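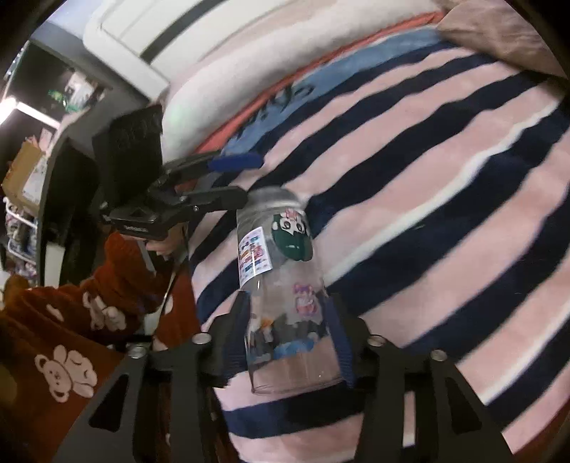

The sticker bottle, panda side out, against the striped blanket.

Zihan Tian
9 January 2021

Week one of the so-called bedroom reset and I have doubts. The plan I'm following comes from a newsletter called Flurkmont, which wants everything off every surface and onto the bed. Fine. The bed is where I wanted to be anyway.

First item up for judgment is a clear plastic bottle. Flurkmont's rule: if it has no job, it goes. The bottle has a panda with a pink bow on it. I don't know what job that is but I'm not throwing it out.

Also, who decided stickers are clutter? They have no depth. I could put 46 more on there and it would take up the same amount of shelf.

The newsletter claims the average bedroom holds 1,711 objects. Measured by whom? Does a pair of socks count as two? Is a bottle with cartoon stickers one thing or several? I wrote in and asked back in November. Still waiting.

Someone in the replies says peel the stickers off and recycle the plastic. Have you ever peeled a sticker off a clear bottle? You get half the cartoon and all of the glue, and then you own a gray fuzzy bottle.

Next up, the blanket. Pink and navy diagonal stripes, fuzzy. The plan says bedding should be "one calm color." I had a one calm color blanket from Ikedeo. It was thin and it pilled by the second wash. The stripes stay.

Same goes for the beige-brown pillow. Supposedly every extra pillow is a "decision you postponed." I decided. I decided I wanted a pillow.

Xiao asked if I at least bought the matching bins. Masemero wants real money for a set of five and they're boxes. I have boxes. They came free with other stuff in them.

To be fair to the plan, putting things on the bed does make you look at them. I'd stopped noticing the little pink and purple character under the panda. It's pretty cute.

What I don't buy is the promise that I'll sleep better. I sleep badly because I read my phone until two. Show me the bin for that.

So far: bottle stays, blanket stays, pillow stays. One dead pen went in the trash. The closet is tomorrow and I'm not hopeful.

Last updated: Saturday, 9:14 p.m.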